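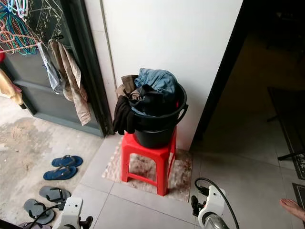 Keeping a full laundry bucket on a stool by the back door

Posted in Home & Laundry

brestisel_house

We do our washing by hand in the yard, and for the last year or so the clothes have waited for wash day in a bucket on top of a plastic stool just inside the back door. I put it up there because I have a bad lower back and bending down to a bucket on the floor was getting to me. The height is good. My trouble is with the rest of it.

First, when the bucket is full it feels top heavy. Jeans are the worst. If somebody throws a pair on top and one leg hangs over the side, the whole thing leans when you brush past it. It hasn't gone over yet but my mother-in-law walks through that door with her hands full several times a day and I would like to fix it before it does.

Second, the dark things leave color on the light things. I thought this only happened in the wash, but I had a tan shirt come out of the bucket with a bluish patch on the shoulder, before it had been near any water from us. There was a damp pair of dark pants on top of it for two days in July.

Third, the smell. By the third day the bottom of the bucket smells sour, even if everything went in feeling dry.

The floor inside is tile and I have a small mat under the stool. Outside is concrete that stays damp in places and has sand on it, so I don't want to leave the clothes out there. There is a hook rail on the door, which we use for hangers and for pants that can be worn again. I don't have room for one of those tall hampers on wheels. I looked at a Butemwood one with two sections and it would block the door.

Should I change the stool, change the bucket, or put it back on the floor and live with the bending? I can spend a little but not a lot. We are four people.

Matúš Machala

I would keep the stool and change what goes on it. I have used the same arrangement in a ground floor apartment for a long time, with a yard door and a tile floor, so this is from doing it.

The tipping. A plastic stool with splayed legs is fairly steady by itself. What makes it unsteady is a tall bucket with a narrow bottom. The weight ends up high, and the bucket is only held at its base. There are a few things you can do, in order of how much trouble they are.

Push the stool against the wall so the back of the bucket rim touches or nearly touches it. Then it can't go backward, and the side you have to watch is the front.

Look at the mat. If the mat slides on the tile, the stool slides with it. Put a piece of rubber shelf liner under the mat, cut a little smaller than the mat so it doesn't show. If two of the legs are on the mat and two are off, move it, because the stool will rock on the edge. All four on or all four off.

Put a square of the same liner on the seat, under the bucket. Stool seats are slick and the bottom of a bucket is slick too. This made more difference for me than anything else and I had the liner in a drawer already.

Stop filling at the rim. I know this sounds too simple, but clothes above the rim are what people catch with an elbow or a bag. When it is level with the rim, that is wash day, or the heavy things go somewhere else.

If you want to buy something, get a wide low tub with straight sides, the kind used for washing dishes outdoors. It will hold about as much and sits much lower. Measure the seat first. The tub can stick out past the seat a little on each side but not by a hand's width. I have a Tukodmont tub that has outlasted two stools. Any brand will do.

Jeans. Don't put them in the bucket at all if you have a hook rail. Hang them by a belt loop until wash day. They are the heaviest thing in most loads and they hold damp at the waistband and pockets. Check the rail screws if you are going to hang more than one or two pairs, and keep them away from the side where the door closes. You may need to clear some of the hangers off to make space. Empty hangers take up more of a rail than clothes do, and they tangle. I keep mine in a cloth bag on a nail and take the bag out to the line.

The color. Dark dye can rub off onto light cloth when either one is damp, and pressure makes it worse. Two days under a damp pair of pants is enough. The easy fix is that nothing damp goes in. Hang it up until it is dry, even if it is dirty. The second fix is to keep a pillowcase in the bucket for the light things. Tie a loose knot in it. On wash day you lift out the pillowcase and you are already sorted.

For the tan shirt, don't put it in hot water and don't dry it in strong sun yet. Soak it in cool water with ordinary detergent for a few hours, rinse, and look. Repeat if the patch is getting lighter. If it stops getting lighter, use an oxygen bleach that says it is safe for colors and follow the packet. Try it on the inside hem first.

The smell. A solid bucket has no air at the bottom, so whatever moisture is in the clothes stays there. You can drill a few holes in the sides near the bottom if you don't need it to hold water. If it is also your wash bucket then obviously don't drill it. In that case wipe it out with vinegar and water after you empty it, and turn it upside down until the next morning. Don't put clothes into it while it is still wet inside.

Four people is a lot for one bucket. Washing every second day with a smaller pile is less work in one go and would help your back too.

Xue

just put a brick in the bottom of the bucket. we did this and it never fell

laundry_by_the_gate

I would not use a brick. It will leave grit on the clothes at the bottom, and then your back has to lift a brick as well. If you want weight, put it low. A couple of full water bottles tied to the lower rungs of the stool will do more than anything in the bucket.

I agree with most of what Matúš wrote but I would think about the stool too. Turn it upside down and look where the legs meet the seat. Cheap plastic gets white lines there before it cracks. If you see those lines, don't keep using it for this, and don't let anyone sit on it either. Many of these stools are sold as good for 200 pounds or so, but that is when they are new and on a flat floor, and one that has been out in the sun for a few summers is a different thing.

Wet laundry is the other problem. A bucket of dry clothes is light enough. The same bucket with wet jeans in it is not, and if you bring it back in and set it on the stool, that is when I think it would go. Wet things should go straight from the wash to the line. If you need to rest the bucket on the way, rest it on something outside that is lower and wider. I use an upturned crate.

About the damp concrete outside, sweep the sand off before you carry anything out. I used to skip this. A sleeve would touch the ground while I was hanging and I would end up rinsing it again. Now I sweep first, from the threshold outward, and shake the door mat at the same time. Sand on tile is also slippery, more than water in my opinion, and your mother-in-law is carrying things.

For your back, move the basin up as well as the bucket. There is not much use in having the dirty clothes at a good height if you then bend over a basin on the ground for 40 minutes. Two cement blocks and a board will raise it. Set the board level and put a towel on it so the basin doesn't creep.

I also don't keep clean and half-worn pants on the same rail. We had a rule about left side and right side and it lasted a week. What worked was different hangers. One color is for things that can be worn again, and everything else is clean. The children follow it without being told.

brestisel_house

Thank you all. I looked under the stool and there are no white lines, so it stays for now. Two of the legs were on the bound edge of the mat and I had never noticed. I have moved it and put liner in both places, and it doesn't shift when I push the bucket with my hip.

The jeans are going on the rail from today. The rail is held on with small screws and one was loose, so I am glad that was mentioned.

The shirt has had one soak and the patch is lighter but still there. I will do another tonight.

The bucket is also my wash bucket so I won't be drilling it. One thing I am still not sure of: if I use the pillowcase for light things, does it matter that socks and underwear go in there too, or should those be separate?

Matúš Machala

They can go in the same pillowcase as long as they are dry. I would only separate socks that are muddy or very sweaty. Wash the pillowcase with the load every time and keep a second one so there is always one in the bucket.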